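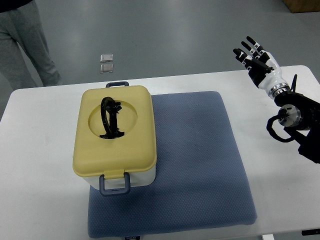
Home Storage Reviews

Trendico Latching Storage Box

I bought this box to replace a cardboard one that had been holding sewing supplies and had started to give out at the corners. Trendico sells it in a few color combinations. Mine has a pale yellow lid, a white base and blue-gray latches, and I have been using it for 3 months.

The lid is the reason I picked it over the plain Clurkard box I already own. It has a raised rim, so a pair of scissors or a tape measure set on top doesn't slide off onto the floor. There is also a round recess in the lid with a black handle in it. I don't lift the full box by that handle. It feels fine for taking the lid off or moving the box a few feet with something light inside, but for anything heavier I put both hands under the base.

Each end has a latch. They were stiff the first week and I had to press down on the lid with one hand while I closed them with the other. They have loosened since then and still hold. I dropped the box from knee height once, onto a rug, and the lid stayed on.
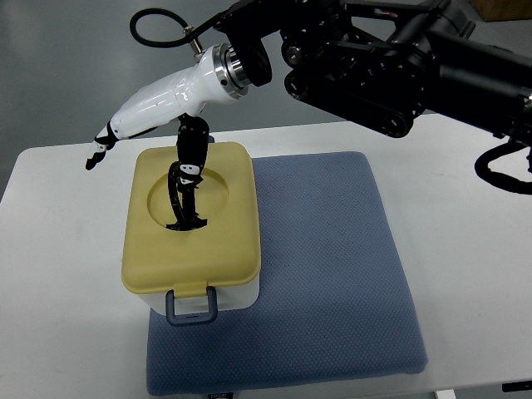

The base is plain white plastic with no dividers. If you keep small items you will want to buy trays separately — I use two old ones from a desk drawer and they fit with a little room to spare. The plastic wipes clean with a damp cloth. Pencil came off right away. A spot of fabric marker did not, and I have stopped trying.

It is not an airtight box and the listing doesn't say it is. I would not keep flour or pet food in it. For thread, chargers, craft paper or first aid supplies it does the job. 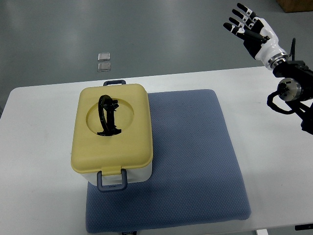 Scratching is my main complaint. The bottom picks up marks if you drag it across a hard table, and mine already has several. A padded mat or a flat cushion helps, and the box sits steady enough on one even when it hangs over the left side a little. The lid has held up better. Mine gets opened most days and the yellow hasn't changed, though I keep it away from the window.

The Malhotra box in the same size has a clear lid, which is handier if you own several and need to see what is in them. Its latches felt thinner to me in the store. I ended up putting a strip of masking tape on the end of the Trendico and writing the contents on it.

Good: raised rim on lid, firm latches, easy to wipe down
Not so good: no dividers, bottom scratches, stiff at first

Would I buy it again: yes, in the same size.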